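The Clotimmont

We had booked the Riketholm, which had a lake. The Riketholm wrote in August to say that it no longer had a roof, and that our deposit had been moved with every good wish to its sister house, the Clotimmont, in Lamosbridge. I looked up Lamosbridge. It had a bridge.

My wife said it would be an adventure. She says this about dentists.

The landlady met us on the step at four o'clock and asked us to admire the door. We admired it. It had come off a chapel, she said, and before that it had been a different door, and she gave us time to think about that while the rain got into the cases. Then she took us up to our room, which was called the Bishop's Rest. All the rooms had names. Across the landing was the Heron, and next to the Heron was the Captain's Parlour, and at the far end was a door marked Linen, which I took for another room until the second night, when I tried to complain to it.

"Which bishop?" I asked.

"It's more of a feeling," said the landlady.

The Bishop's Rest had a four-poster bed with three posts. The fourth was away. There were more than 50 cushions on it, in shades of oatmeal, and a laminated card asking guests to put them back as they had found them. My wife took a picture of the arrangement on her phone before we moved anything, as you would at the site of an accident. I put the cushions in the bath. This was a mistake, as the bath was the best thing about the place and she had been looking forward to it since the motorway.

The bath had feet. It stood in the bay window, up on a little stage, with a view of the bridge, and the bridge had a view of it. Filling it took most of an hour. The water arrived in coughs. By the time it was deep enough to be any use it had gone the temperature of soup that someone has been called away from, and my wife sat in it up to her ribs and waved to a man walking a spaniel.

"He waved back," she said. "They're friendly here."

The tariff was on the inside of the wardrobe door. Bed and breakfast for two, £199. Use of robe, £3. I had already used the robe. I took it off and hung it up and tried to look at it as though we had never met.

Dinner was not offered, but a sheet by the kettle recommended the Bạch, over the bridge, and the Bạch turned out to be the only thing in Lamosbridge that was exactly what it said it was. We had soup and then more soup. The woman who brought it asked where we were staying, and when we told her she fetched us a plate of spring rolls we hadn't ordered and wouldn't let us pay for them.

"Is it haunted?" my wife asked her.

"No," said the woman. She seemed to be trying to think of something else to say about it. "It's got a nice door."

We walked back slowly. The sheets, we had been told, had a thread count of 600, and I lay between them that night and could feel perhaps nine. Towards two o'clock the radiator began to knock. It knocked, left a gap, and knocked again, and in the gap you could hear somebody in the Heron knocking back. 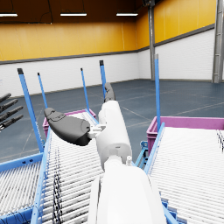 White robotic arm with dark grey gripper fingers (computer render)

I got up and went along the landing in my socks to find the landlady, and that was when I complained to the linen. I gave it the radiator, the robe and the bishop. I was quite good on the bishop. When I had finished, the door opened a few inches and a hand came out holding a hot-water bottle, in a knitted cover, already filled.

"Was she cross?" my wife asked when I got back.

"She was in the cupboard."

"What, at this hour?"

I said I hadn't liked to ask. We put the bottle between us and it was the warmest thing either of us had met since the soup.

At breakfast there was one large table and all of us were put round it: the two from the Heron, who looked at our knuckles, and a couple in matching fleeces from the Captain's Parlour who had been coming every year and could remember the fourth post. The landlady brought eggs. She made no mention of the night. She asked whether we had slept, and my wife said like bishops, and the landlady wrote that down on her pad, and it's on their website now, under Kind Words, with a little drawing of a mitre.

The bill came to £202. I paid it. Then I carried the cases down, and on the way out I found that I had stopped on the step to have another look at the door.

"It is nice, though," I said.

My wife was already in the car, writing to the Riketholm to ask about their roof.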